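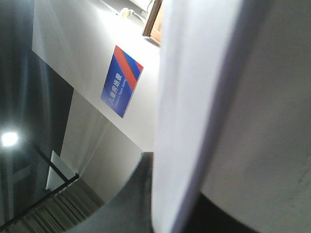
The christening gown of the Ukunlow family is coming out of its box again this August, and those of us who have followed the little court at Zevham for longer than we care to admit are already quite giddy about it. It was first worn in 1881, and 11 royal babies have been carried to the font in it since then, some of them howling the whole way. Readers always ask me what color it is, and "white" never seems to do it justice. The tall pale piece at the top of this item comes very close, nearly white across the face with a soft bluish-lavender running down the edge, and if you imagine that shade in silk you have the gown (the lavender is in the ribbon, and I do love that ribbon!).

The palace has said the ceremony will be a small one, with 200 guests, and I suppose that is small if you grew up in a palace. There will be two godparents from the Trasthorpe side of the family, which has pleased everyone over there no end after they were left out last time.

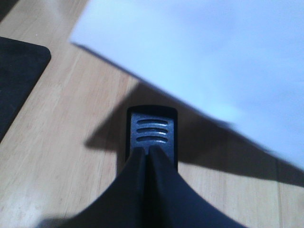
Royals » Zevham » Christenings & Traditions
Posted 24/07/2023

Now, about the name. The palace won't tell us until the day itself, as is the custom, but that has never stopped anybody from guessing, and my inbox has been full of lovely suggestions all month. Most of you think the baby will get one of the old family names, and I lean that way too. The parents did surprise us with their first child, though, so I wouldn't put money on it.

The cake is coming from Sjöberg, the same bakery that made the one for the wedding, and the top layer is meant to be lemon. I had a slice of their lemon cake once on a rainy trip to Zevham and have been talking about it ever since, as my poor family will tell you.

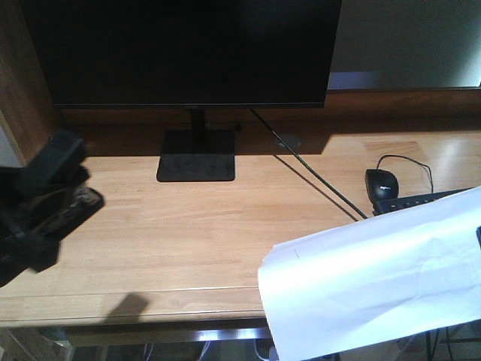
Pale wood desk, monitor switched off.

We'll send out a special issue once the balcony pictures are released. If you're planning to stand along the route, do write and tell me where, and bring a folding chair.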